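Ticket: Hand-held gripper, comparing the two finger sets
Project: Sonusetti
Opened by: Kazuhiro Higuchi
Status: Open, waiting on parts
Priority: Normal

Hi all, me again with the slipping thing. Short version: the flat-faced fingers (set B, the plastic ones with the brass eyelets) lose their grip on round containers way more than the padded ones from Drirkoleck, and I'd love to keep using set B anyway because they're so much easier to see past. So I'm trying to work out if it's the fingers, the trigger, or me.

What I've got: one hand-held gripper, camera on the tool as usual, two finger sets, same mount for both. Firmware on the logging box is whatever Brarkham sent in February, I haven't touched it. The task is simple, pick up a lidded container, move it over, set it down, let go. I logged 56 picks on set B before lunch on Tuesday and then the same number on the padded set, so at least the counts match.

Tried so far:

1. Cleaned both finger faces with alcohol. Maybe a tiny improvement on the first few picks, then right back to where it was.

2. Swapped left and right fingers. No change at all, so I don't think one of them is bent.

3. Re-zeroed the opening width. Before that the closed position was reading 66 counts off, which got me very excited for ten minutes! Fixed the number, didn't fix the slipping.

4. Gripped lower on the body. This one does help, but it brings a new problem. With the fingers that far down, a wide lid takes over most of the view and the width tracker starts guessing. The wooden-topped white container is the worst of the bunch — the lid overhangs both fingers and all you get of the container itself is a sliver.
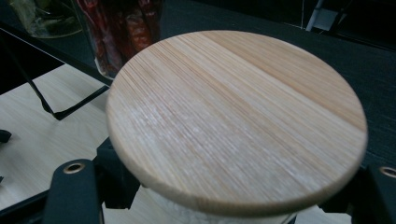
Hassanpour: Don't trust the width reading on those picks. The tracker wants a clean look at both eyelets, and if it drops one it just holds the last good value, so your log will look steady while the fingers are moving. Pull the raw stream for a bad pick and check the confidence column before you blame the plastic. Also, did you seat the fingers all the way before you tightened the screws? Set B will bind if they're a hair proud.

OK, that was a great tip, thank you. I pulled one of the bad picks and it's 3,149 rows long, and the confidence on the right eyelet goes to zero partway in and stays there until I let go. The width column sits perfectly flat the whole time. So the "steady grip, then sudden drop" pattern I was so sure about is junk, at least for the low grips. The high grips look fine, both eyelets all the way through.

And yes, one finger was a little proud. I backed the screws out, pushed it home and tightened again. The trigger feels smoother now (I'd gotten used to the bind and thought that was normal, oops).

Reran the high grip on set B after reseating. Fewer slips, still more than the padded set. Haven't rerun the low grip and don't want to until the tracker can cope with losing an eyelet.

Still open:

— Can the logger flag held values? Even a plain 0/1 column would do.
— Thin rubber facing for set B. I've asked Drirkoleck for a sheet, no ship date yet.
— Tilt the camera or move the eyelets? I'd rather tilt, but then all the old calibration goes out the window and I've got 1,000 clips recorded at the current angle.

Leaving set B on the tool for now. If you borrow it, please don't loosen the finger screws, and write down which grip height you used.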